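Reference > Home and Household > Storage > Fabric bins

September - by Duygu Sönmez

Fabric storage bin

A fabric storage bin is a soft-sided, open-topped box used to keep small household goods together on a shelf, in a closet or under a bed. It is one of the great quiet successes of home design: light enough for a child to carry, cheap to make, and easy to fold away when it has nothing to hold.

Origins

People have stored things in cloth for as long as they have had cloth. Sacks, bundles and drawstring bags did the job well, but they slumped, and they could not be lined up on a shelf. The big step was putting a stiff panel inside the cloth. In the mill town of Nondstead, sewing shops used leftover canvas to cover card boxes for buttons and thread, and some of these boxes were still in daily use decades later. The Yazıcı workshop then made the panels removable, so the cover could be washed. It is a lovely bit of thinking, and most bins with washable covers still follow the same plan.

Construction

A typical bin has four walls and a base. The walls are made from two layers of fabric with a sheet of card, plastic or thin board between them. The base is usually a loose panel that drops in last and pushes the walls square. Take it out and the whole bin folds flat, often to less than 2 inches thick.

Felt, canvas, linen blends and nonwoven polypropylene are the usual fabrics. Felt is thick enough to stand up by itself in small sizes. Canvas wears beautifully and takes dye well, while nonwoven fabric costs the least but can tear at the stitching. 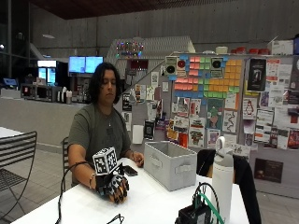 A light gray fabric bin with a cut-out handle, on a white table.

Handles

Handles come in several kinds. The cut-out, a simple slot in the front wall, adds no bulk and lets bins sit tightly side by side. Its weak point is the edge of the slot, which needs binding or a metal rim. Webbing loops are stronger and suit heavy loads such as books. Rope handles, threaded through eyelets, were made popular by the Darside range, which came in 12 colors - a huge choice for its day!

Sizes

Most bins are built to fit cube shelving, with a little room left on each side for fingers. The Kondgate pattern book, a favorite among home sewers, lists 88 layouts, from desk trays to blanket boxes, and nearly all of them can be cut from two yards of cloth.

Care

Spot cleaning with mild soap works for most bins. Card panels must be kept dry, and covers should be put back on while slightly damp only if the panels are plastic. A sagging wall can often be saved by slipping in a fresh piece of board.

See also: Basket weaving; Cube shelving; Hatbox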